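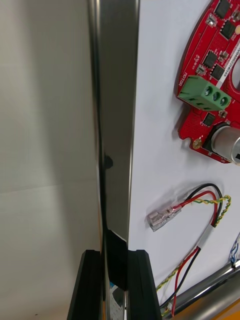

5 Aufgaben durch Vormachen anlegen

In diesem Kapitel wird beschrieben, wie Sie dem Arm eine Sortieraufgabe mit der Fernführung Getasero beibringen. Voraussetzung ist eine abgeschlossene Inbetriebnahme nach Kapitel 3 und ein kalibrierter Greifer nach Kapitel 4.

5.1 Arbeitsplatz vorbereiten

1. Schalten Sie die Steuerung ein und warten Sie, bis die Statusanzeige dauerhaft grün leuchtet.
2. Legen Sie die Teile bereit, die in der Aufgabe vorkommen. Verwenden Sie dieselben Teile wie im späteren Betrieb, also Platinen mit montierten Klemmen und Magnete mit angeschlossenen Leitungen.
3. Stellen Sie die Behälter auf. Ihre Lage darf zwischen zwei Vorführungen leicht abweichen. Die Teile im Behälter sollen bei jeder Vorführung anders liegen.
4. Prüfen Sie im Fenster »Handgelenk«, ob beide Fingerspitzen zu sehen sind. Fehlt eine, wiederholen Sie Schritt 4.6.

VORSICHT
Quetschgefahr. Greifen Sie nicht in den Arbeitsbereich, solange die Fernführung gekoppelt ist. Auch bei ruhendem Führungsgriff kann der Arm kleine Ausgleichsbewegungen machen.

Hinweis: Bauteile mit losen Leitungen verhaken sich leicht. Ziehen Sie verknäuelte Leitungen vor der Aufnahme auseinander, sofern das Entwirren nicht selbst Teil der Aufgabe ist.

5.2 Aufgabe anlegen

1. Öffnen Sie »Aufgaben« und wählen Sie »Neu«.
2. Vergeben Sie einen Namen ohne Umlaute und Leerzeichen, zum Beispiel platinen_magnete_sortieren.
3. Tragen Sie unter »Anweisung« einen kurzen Satz ein. Er muss für alle Vorführungen der Aufgabe gleich lauten.
4. Stellen Sie die maximale Dauer ein. Voreingestellt sind 300 Sekunden. Bei Ablauf der Zeit wird die Aufnahme beendet und als unvollständig markiert.

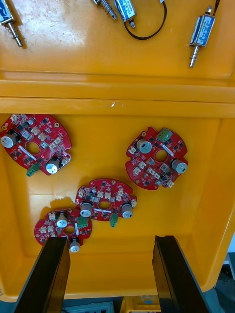
5. Legen Sie fest, welche Teile in welches Fach gehören. Gleichartige Teile kommen in dasselbe Fach. Die Zuordnung gilt für die gesamte Aufgabe und kann nach der ersten Aufnahme nicht mehr geändert werden.
6. Speichern Sie mit »Übernehmen«.

5.3 Vorführung aufnehmen

1. Nehmen Sie den Führungsgriff in die Hand und drücken Sie die Kopplungstaste, bis ein Signalton zu hören ist.
2. Starten Sie die Aufnahme mit dem linken Fußschalter.
3. Fahren Sie den Greifer von oben an das Teil heran. Die Finger müssen weit genug geöffnet sein, damit sie benachbarte Teile nicht verschieben.
4. Schließen Sie den Greifer langsam. Platinen fassen Sie am Rand, nicht an Kondensatoren oder Steckverbindern. Magnete fassen Sie am Metallrahmen.
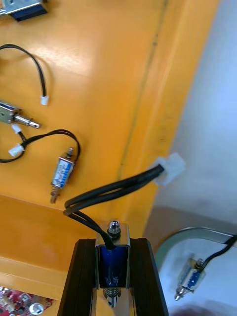
5. Heben Sie das Teil senkrecht an und halten Sie kurz inne. Achten Sie darauf, ob Leitungen an anderen Teilen hängen bleiben. Ist das der Fall, setzen Sie das Teil wieder ab und greifen Sie neu. Solche Korrekturen dürfen in der Aufnahme bleiben.
6. Legen Sie das Teil im vorgesehenen Fach ab. Öffnen Sie den Greifer erst, wenn das Teil aufliegt.
7. Wiederholen Sie die Schritte 3 bis 6 für die übrigen Teile.
8. Fahren Sie in die Ruhelage und beenden Sie die Aufnahme mit dem rechten Fußschalter.

VORSICHT
Sachschaden. Hohe, schmale Blechteile können beim Kippen Platinen beschädigen. Senken Sie die Geschwindigkeit auf Stufe 1, bevor Sie ein solches Teil bewegen.

5.4 Aufnahmen prüfen

1. Öffnen Sie »Aufnahmen« und spielen Sie jede Vorführung einmal ab.
2. Verwerfen Sie Aufnahmen, bei denen ein Teil heruntergefallen ist oder die Kopplung abgebrochen ist (Meldung 179).
3. Geben Sie die übrigen Aufnahmen mit »Freigeben« zum Training frei.

Für eine Aufgabe mit zwei Teilearten sind rund 133 freigegebene Vorführungen erforderlich. Bei Meldung 224 ist der Speicher voll. Übertragen Sie die Daten dann wie in Kapitel 7 beschrieben, bevor Sie weitere Vorführungen aufnehmen.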